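Furo opens its doors in Astville

Posted Mon 13 May in Visits

Carmakers hold open days for the same reason people clean the house before a party. Furo, which builds small electric hatchbacks at a former bus depot outside Astville, had cleaned very hard indeed. The floor of the reception hall squeaked. So did the young man handing out lanyards.

Our group was the second of the morning, led by Ignacio Aguirre, who runs final assembly and walks backward faster than I walk forward. He started us at the body shop, where the shells of the new Arroyo come in from Grinddale by truck. The plant gets through 63 of them on a good day. I asked about a bad day and was shown a very nice door seal.
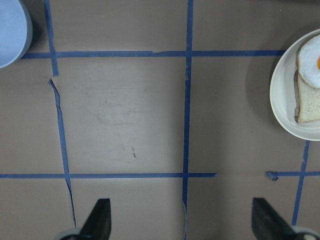 The Arroyo is meant to be the sensible one. It has a range of 126 miles, a number Furo repeats in a calm voice, and a trunk that holds a stroller if the stroller folds and you are patient. Pricing was promised in April and is now promised "soon."

From the body shop you climb a metal stair to a gallery over the line. The cars move along below at the speed of a checkout queue. Doors come off, travel by themselves on an overhead rail, and meet the same car again at the far end. A man in our group watched this for a long time and then asked where the restrooms were.
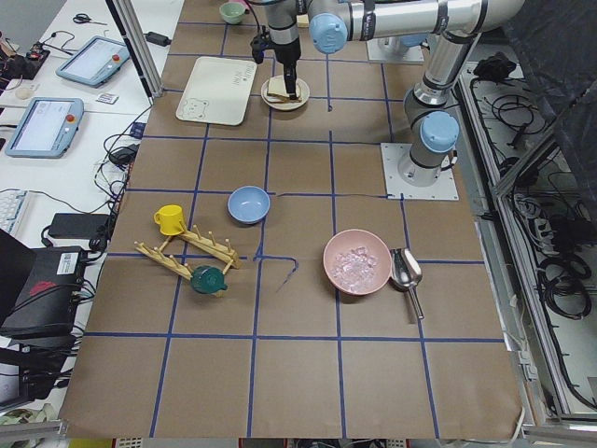

4 min read

Battery packs go in from underneath, and this was the part I had driven 113 miles to see. The pack rises, the car waits, there is a clunk, and everyone nods. Julián Carrasco, from the battery team, took questions at the rail. Could the pack be swapped at home? No. Could it be swapped by a dealer? Yes, in theory, once there are dealers.

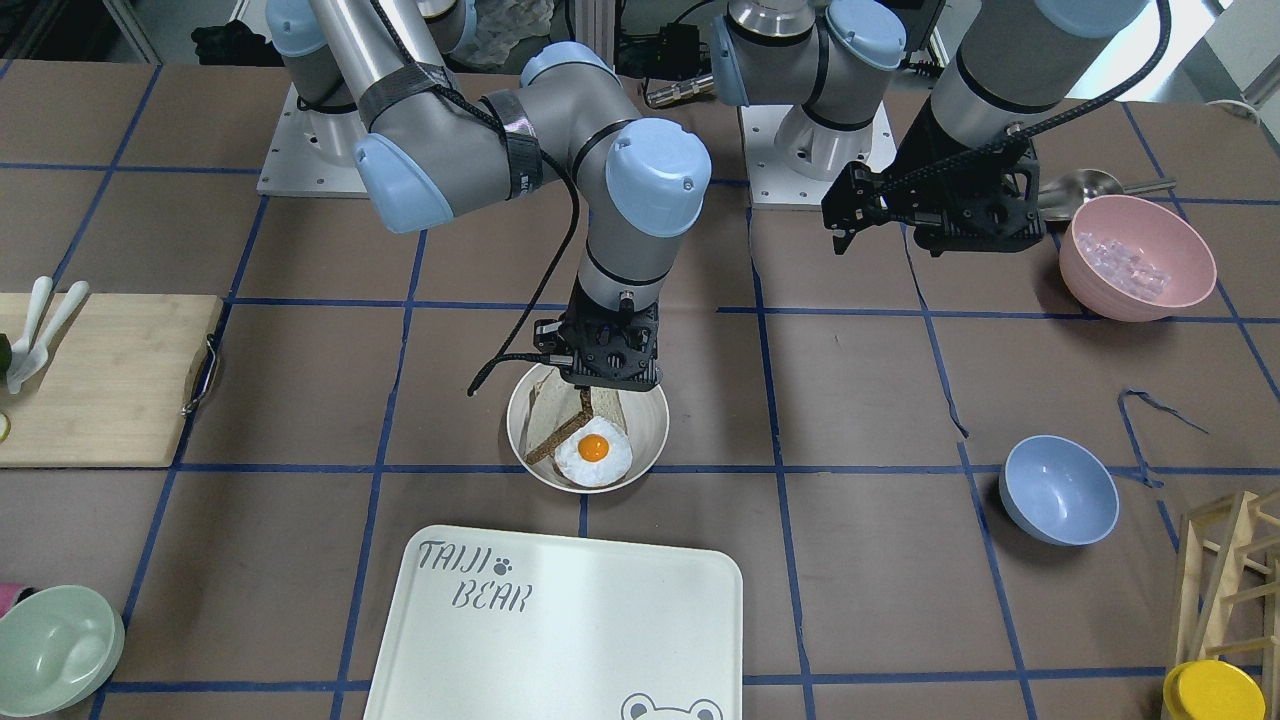

He was good company, all the same, and the only person all day who volunteered a fault: early cars had a charge flap that froze shut. The fix is a different spring. He had one in his pocket and passed it along the rail, and it came back.
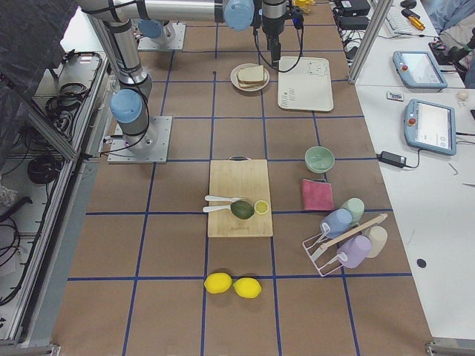 The test drive

Two laps of the parking lot, with a 50-minute wait for each driver. The Arroyo steers lightly, stops well and makes a noise in reverse like a disappointed flute. I liked it more than I had planned to. The seats are firm, the back windows open only halfway, and the cup holder fits no cup I own.

Lunch was a voucher for the canteen, which closed as we got there. The next open day is in the fall, and you book through the Furo website.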